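The finger that kept coming loose

I have been putting off this post because I wanted to be fair to everyone involved, and then I reread the reply from support and decided I had been fair enough.

Background for people who don't come for the robot stuff. Since November I have been collecting demonstrations at home with a hand-held gripper, the kind where you squeeze, the jaws close, a camera records, and later somebody trains a bed-making, sock-finding robot on what your hand did. The project is called Terkuvmont. The pitch was that ordinary bedrooms are where home robots fall down, so ordinary bedrooms are what they need. I can believe the first half of that.

My assignment was bedding and clothes. Pick up the sheet, move the sheet, put the shirt on the pile, take it off again. I recorded 300 clips before I noticed anything wrong, and I only noticed because of a noise, a small dry click on closing that hadn't been there in the first week.

What had happened is that one of the two fingers had developed play at its lower pivot. With no load you couldn't tell. Close it on something thin and the finger rocked back a hair before it gripped. Close it on a bunched-up sheet and it rocked back a lot, enough that the pads met at an angle and the cloth slid out of the bottom. I had been compensating for weeks without thinking about it. I squeezed harder and tipped my wrist to the left. So every one of those clips, past a certain point I can't identify, teaches a robot to tip its wrist to the left to deal with a loose pin it doesn't have. 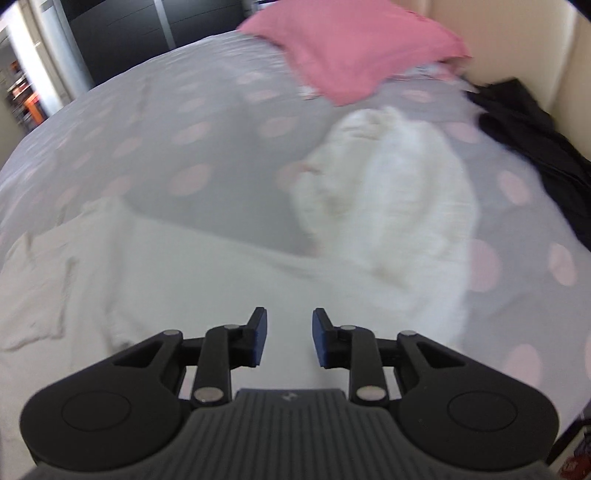
I wrote to Voneo, who supply the hardware for the project, and asked what the allowed play was at the pivot. I thought that was a reasonable question. The answer was that the unit is "self-centering" and that I should run the calibration again. I ran it again. The calibration asks you to open the jaws all the way and close them all the way on nothing, which is the one situation where the fault doesn't show up. It passed, naturally. It would have passed with the pin half out.

Severin Baumgartner, who coordinates the home collectors, was more helpful and also more worrying. He told me 38 units had gone out in the same batch as mine and that mine was the only one reported. He offered this as reassurance. I read it the other way. I doubt I have the only bad one. I think I may have the only one used by a person who gets irritated by clicks. Most people doing this record in the evening with the TV on, and the upload screen gives you a green check mark whether or not the sheet fell out of the jaws.

Then there was the part I like least. On the second day after I reported it, the pin backed out far enough to stand up from the arm, and when I closed the jaws the skin at the side of my thumb went in between. It wasn't a bad pinch. I said a word, put a Band-Aid on it, and was typing again in an hour. But I'd been told in writing that the device was fine to keep using, and it has a pinch point that moves depending on how worn it is. The safety sheet is one page and most of it is about not charging the camera under a pillow.

Nayeli Tello, a friend who fixed sewing machines for years at a shop called Lozano, looked at the thing on my kitchen table and had the pin out in under a minute. Her opinion is that it was pressed in a hole slightly too big for it, that nothing was holding it except optimism, and that the soft loads made it worse. I had assumed cloth would be easy on a mechanism. She says no, a wad of bedding pushes the fingers apart and twists them at the same time, over and over, where a hard block would just sit there. I can't prove she's right about the hole. We measured it with the calipers I have, and I wouldn't bet money on those calipers.

She put it back with a drop of thread locker and the click went away. I'm not recommending that. I mention it because the repair cost me nothing and the official route was a return label to Drundavstead and a wait of 2 to 4 weeks, unpaid.

What bothers me beyond my own thumb is the data. I asked Severin whether my clips would be pulled. He said they'd be "down-weighted if the model finds them noisy." I asked how a model would find them noisy when they are consistent, all leaning the same way, made by one careful person with one bad tool. He said he'd pass that on. As of this morning they are still marked accepted on my dashboard, the whole lot.

I'm told the robots will sort this out with scale. Maybe. I've heard that about a number of things, and scale also gets you a lot of copies of the same mistake if there's a loose pin in other people's grippers too.

If you have one of these at home, close it on a folded towel, hold it, and try to wiggle each finger with your other hand. Keep your thumb away from the arms while you do it. If anything moves, write down the date and tell them, and keep a copy of what they write back. I've stopped recording until I get an answer about the 300. I'll update this post if one comes.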